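## 4. Posting Frequency and Page Reach

The pages in our sample differed widely in how often they posted. Some owners put up several items a day, while others left a page alone for weeks and then posted four or five things in one evening. We wanted to know whether either habit made a difference to how many followers saw a given post.

We asked the owners of small business pages on Olora, a social network used mostly by local shops and clubs, to share their page statistics with us. Of the 75 who replied, 40 had kept complete records for the study period, and only those pages are used in this section. Most sold food, clothing or repairs. A few were sports clubs with a small shop attached.

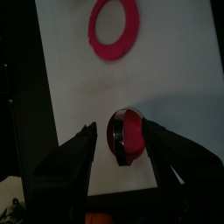

Reach was taken from the page statistics as the share of followers who were shown a post in the first two days after it went up. We left out paid posts. We also left out posts that had been edited after going up, as Olora restarts the count when the text is changed and keeps no record of the earlier number. Owners who scheduled their posts through Brolemow had a second set of numbers, and where the two sets differed we used the ones from Olora.

### 4.1 Grouping the pages

Pages were placed in one of three groups: daily, weekly and irregular. A page counted as daily if it had at least one post on most days of the study period. Weekly pages posted at least once in most weeks. The rest were irregular. This last group was the hardest to define, and two coders worked through it separately before comparing notes. They disagreed mainly on seasonal pages, such as a garden shop that was busy in June and silent by the end of summer. Seasonal pages were kept in the irregular group.

We did not try to judge the quality of the writing. Earlier work in this area has scored posts for tone and length, and our coders found those scores hard to apply to posts that were often a single line with the opening hours.

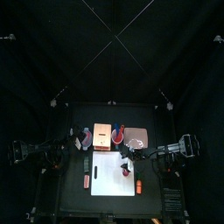
**Figure 2.** Two robot arms over a black tabletop with household objects.

### 4.2 Results

Daily pages reached a smaller share of their followers per post than weekly pages did. The gap was clear for the food shops and weaker for repairs. When all the posts in a week were added together, though, the daily pages came out ahead, as a follower who missed one post was likely to be shown another. An owner who cares about a single announcement and an owner who wants the name of the shop to stay familiar could therefore read the same numbers in different ways.

The irregular pages were spread across the whole range. Some had very good reach after a long silence, and we first took this for a reward given to pages that come back. On checking, most of these posts were about a reopening or a change of address - topics that followers tend to share with each other whatever the page has done before.

The time of day had little effect once the type of business was taken into account. Evening posts did well for restaurants and badly for repair shops. We have not reported the hourly figures, as many hours had very few posts in them.

### 4.3 Limits

All of the pages were on one network. Quintero and Dratora sort posts by other rules, and we would not expect the group differences to carry over without new data. The owners also chose to take part, so the sample probably leans toward people who already look at their statistics. Finally, follower counts include accounts that are no longer used. We had no way to remove them, and older pages may look worse than they should for this reason.

A follow-up survey was sent to the same owners to ask how they decide when to post. The answers were short, and many owners said they post when the shop is quiet. The wording of the survey and the coding sheet are in the appendix.
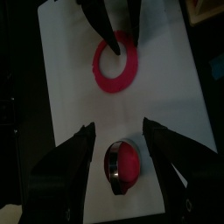 Brolemow, January 21, 2021

The tables for this section were rebuilt after one page was found to have been entered twice under an old and a new name. The second entry was removed and replaced by the next complete record in order of reply, which keeps the sample at its original size. The gap between daily and weekly pages became slightly smaller. The order of the groups did not change, and the text above uses the corrected numbers throughout.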